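Plavaden Pantry List

A plain-text list of shelf-life notes for dry and canned foods, kept by Mayuree Nakpan. It started as a sheet taped inside a cupboard door and moved to a file once the sheet ran out of room.

What is in it

There are 244 entries, one per line, in pantry.csv. Each line has five fields separated by commas:

name — the everyday name of the food
group — grain, bean, canned, spice or baking
sealed — months it keeps unopened
opened — months it keeps after opening
note — free text, often blank

Times are for a cool, dark cupboard. If you keep things above the stove, use shorter ones.

Where the numbers come from

Most come from package labels. Another 50 come from my own kitchen notes and have "own" in the note field. Treat those as a guess. Labels disagree with each other quite a bit, mostly on brown rice and nuts, and in that case I took the shorter time.

Using the list

1. Copy pantry.csv to your own folder.
2. Delete the foods you never buy.
3. Sort by the opened field and print it, then check the list at the counter as you put things away.

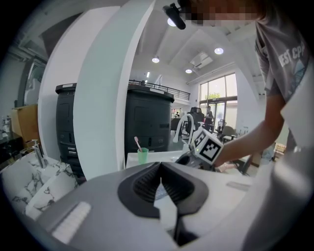
Known problems

Version 2 dropped the fridge items and some notes still mention them. Flour is listed twice, under grain and under baking. I plan to fix both in August.

Corrections are welcome — please say which label you read.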